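Kitchen and common room meeting, Kowalczyk House, Drakville
Minutes, January
Start 6.40 pm (kettle was on)

Present: Hollis Rosenthal (chair), Marnie, Dov, Priya, Colette, me on minutes. Apologies from the top floor.

1. Last minutes
Read, ok'd. One fix: it was the dishwasher hose that was replaced, not the tap. Dov to stop paying for hoses out of his own pocket and put in the recipt.

2. Fridge
Long item. Complaints since the holidays: leftovers with no name, things going off at the back, door shelves jammed. Last clean-out threw away a full curry that belonged to Colette. She is still owed a curry.

Agreed:
- name and month on anything opened
- door shelves for drinks and sauces only, cans stood up if they fit
- bottles upright, lids done up properly
- anything unlabelled goes at the end of the month, notice up two days before
- eggs stay on the middle shelf, not in the door, Priya firm on this

Door seal: Marnie thinks it's going at the bottom corner. Putov quoted $385 for a new seal incl. call out. Triltel came in at $370 but can't come til February. Hollis asked could we just clean it first. Will try warm soapy water and see.

3. Counter
Speckled surface is showing marks near the kettle. General agreement: wipe after use, boards for chopping, no hot pots straight down. Somebody has been using the green scourer on it. Please don't. Soft cloth under the sink, left side. Dov brought up sealing it. No idea if it needs it. He'll ask at the hardware place.
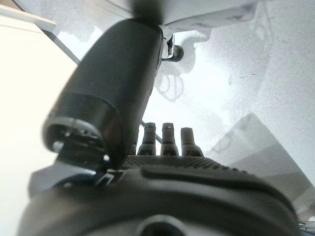 Marnie would sooner the counter was left clear altogether, toaster included, and everything put back in the cupboard after breakfast. She said she is tired of moving other people's bread to make a sandwich. Dov against, toaster is used ten times a day and the cupboard is full of jars. Went back and forth a bit. Settled: toaster and kettle stay out, bread goes in the bin, jars to be sorted (Marnie and Colette). Review next time.

4. Shared drinks and pantry money
Tin had $200 at the start of the month, all spent. Mostly coffee, milk and juice. Priya wants the juice split out, as half the house doesn't drink it. Hollis: keep it simple, one tin, everybody puts in the same. Vote 4 to 2 for one tin.

Buy smaller bottles or big ones? Big is cheaper but takes up the door and goes flat or sour before it's finished. Try one big at a time, next one doesn't get opened till the first is done. Empties rinsed and into the blue crate for the depot, deposit money back in the tin.

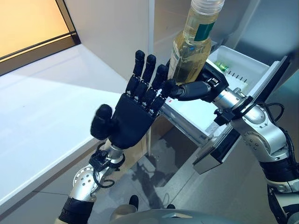 Also to go on the fridge list: only put in the door what will be finished that week, spare cans live in the pantry. Colette to write up the list and tape it inside the cupboard, not on the fridge front, the last one got splashed and fell off.

5. Budget
Nearly $400 left for kitchen things until spring. Seal would eat most of it. Hold off on new pans. Priya to price shelf liners, cheap ones.

6. Other business
- window over by the counter, latch is stiff, Dov to oil
- tea towels: need more, bring any spares
- who has the big collander??

Actions
Hollis: email Triltel, ask them to hold the price
Marnie: seal clean, jars w/ Colette
Dov: hardware place, latch, receipt
Priya: liners
Colette: fridge list
Me: type this up, done

Closed 7.55 pm. Next one in February, same time, Marnie bringing soup.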